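¡Por fin puedo contarlo! En Urilier abrimos en marzo la venta de Umbridge, nuestro edificio de 28 pisos en Guimarães, y llevo semanas mordiéndome la lengua. Son viviendas de dos y tres dormitorios, con trastero incluido - sí, incluido - y un patio común al que dan todas las cocinas.
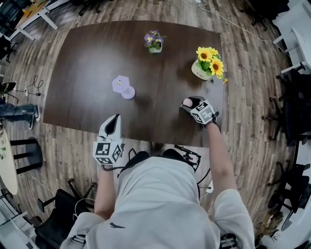
Mesa y sala

La reserva cuesta 4,000 euros y se descuenta del precio final. En la lista de espera ya hay 121 nombres, así que el sorteo de turnos lo haremos ante notario (¡me parecía lo más justo!). El piso más pequeño tiene 64 metros y el más grande pasa de los cien. 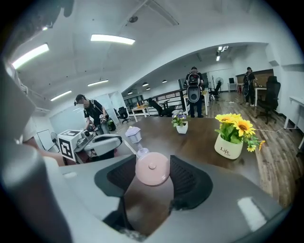 Abla Hakim cuenta que se apuntó por el patio y que solo espera que respeten el plazo de entrega. Lo respetaremos: la obra la lleva Ullolell y quedan 10 meses.

Para visitas y planos, escribidme a la oficina de ventas.

Yufang Wan, Urilier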